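Plundcombe manipulation group - minutes, October progress meeting
Start 14:00. Notes go to the Stastwood site and to Koval for the shared folder.

1. Previous actions
Calibration sheet for the second pair of grippers: done. Revised naming rules for episodes: still open, carried over.

2. Tabletop clearing, handheld demonstrations
The target for this round is 500 two-handed episodes. 400 are recorded and uploaded. Of these, 126 have been checked by hand against the acceptance list, and 9 were rejected, all for loss of tracking on one side. Stastwood asked if the rejects could be trimmed and kept. Agreed no - the gap falls during the approach in every case, and the approach is the part the policy learns worst.

Small objects remain the main topic. Items are now placed close together on purpose, so that one finger has to come down beside an object without disturbing its neighbor.
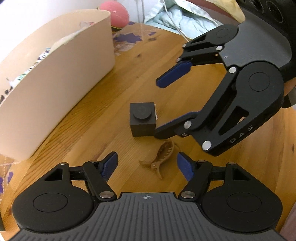 The policy trained on the earlier, well-spaced layouts does poorly on these. It tends to close on two items at once or stop short of both. Adding the close layouts to training helped with blocks. The effect on thin or curved items is not clear yet, and the meeting did not want a figure reported until the remaining episodes are in.

3. Arm assignment
Discussion on whether operators should be told which hand picks first. Current practice leaves it open. Koval prefers a fixed rule, as mixed order makes the two-arm labels noisy. Plundcombe would keep free choice and add a label afterward. No decision. Both versions to be compared on the same held-out layouts.

4. Dradevden rig
Mounting plates are in. Replay tests start once the wrist offset has been measured again - the value in the current config is from the old plates and should not be used.

5. Actions
Plundcombe: record the remaining episodes, close layouts only.
Stastwood: finish the naming rules; continue the hand check.
Koval: draft the arm-order comparison.
Dradevden: wrist offset, then replay.

Closed 15:10.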